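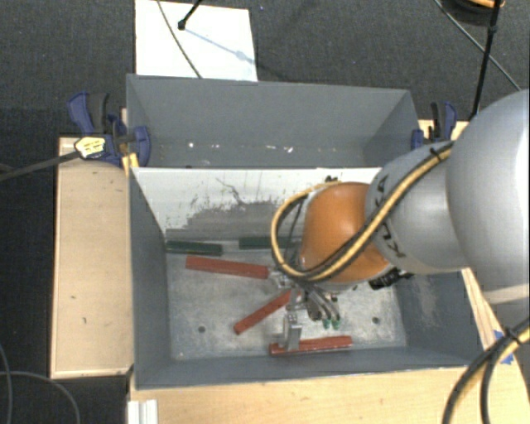

One reader wrote in to say her Doucette 4 went from 90 percent to dead on a short walk in September, and that a restart brought it straight back to 60. Several more letters describe the same thing, all of them after the last software update.

Doucette has now confirmed a fault in how the phone reports its battery level. The battery itself is fine, the company says, and no handsets are being recalled. A fix is going out in stages, starting with phones bought through Irnska stores. It is a 176 MB download and needs Wi-Fi. Phones sold by Nudelham come next – the carrier wants to test the update on its own network first.

Until then, Doucette suggests turning off adaptive charging and restarting the phone after a full charge. Owners of the older Dollitz model don't need to do anything. The update takes 10 minutes to install, and the phone can't be used during that time.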